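4. What the kit was like to work with

I promised the reviewers of the first draft that I'd say more about the kit itself, so let me do that before we get to the grasp results. Everything in this section concerns the Stormont starter package, which is the mid-level option on their price list: one arm, one two-fingered gripper, the mounting hardware, a year of software updates and what they call guided onboarding (two video calls and a very long PDF). We paid full price for it and Stormont had no say in what we wrote.

Janelle Bautista and I did most of the setup. I'm not a hardware person at all, and I went in expecting to lose a week to cables! We had the arm moving on the second afternoon. The mounting plate was drilled a little off for our stand and Arif Kusuma had to open up one of the holes, but the rest went together the way the PDF said it would. The calibration wizard is really nice. It walks you through a set of poses, complains when it doesn't like one, and lets you redo that pose alone. The kit we had before this one, from Fodemar, made you start over from the top every single time, and I still hold a grudge.

For the trials we wanted clutter that looked like somebody's storage room and less like a row of test blocks. So we worked at a wire shelving unit and loaded it with bins, toys, bowls and household odds and ends, as in Figure 3. Wire shelves are a tough place for this sort of work (fingers can catch on the wires, and depth readings get strange when you can see the next shelf down through the one you care about), and that's why we picked them.
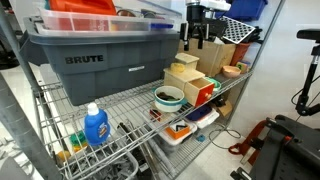
Figure 3. The gripper open over a cardboard box on the top shelf, with the large gray tote on the left and the toy box with the red-fronted drawer on the shelf below.

We ran 1,269 attempts in total, spread over January. Of those, 465 were reaches from above onto the top shelf and the rest were approaches from the front, where the arm has to get in under one shelf without bumping it. Honeylyn Pascual wrote the scheduler that mixed the two so that we weren't doing all the easy ones while we were fresh. We stopped 128 attempts by hand. I want to be upfront that those stops were a judgment call by whoever was holding the button, and Maribeth Tan is a lot more patient than I am, so her sessions have fewer of them. Section 5 reports the numbers with and without the stopped attempts.

Now for the complaints. The planner that ships with the kit treats a see-through lid as if there were nothing there, or at least it did for us, and it would happily plan a path straight through one to get at whatever was underneath. Stormont's support desk answered in a day and suggested drawing keep-out boxes by hand. That works fine, it's just slow, and you have to redraw them whenever you move a bin. The other thing is the gripper's force setting, which has 11 levels and no units. Eleven levels of what? Jennylyn Villanueva ended up making her own chart with a kitchen scale and taping it next to the monitor, and we used her chart for every trial in this paper.

I also have mixed feelings about the update policy. One update landed in the middle of our runs and changed the default approach speed, and we only noticed when a session finished early. We rolled back, threw out that session and ran it again. If you buy this package for research, turn off automatic updates on day one. The switch is under the network settings, two menus down, and the onboarding call doesn't mention it.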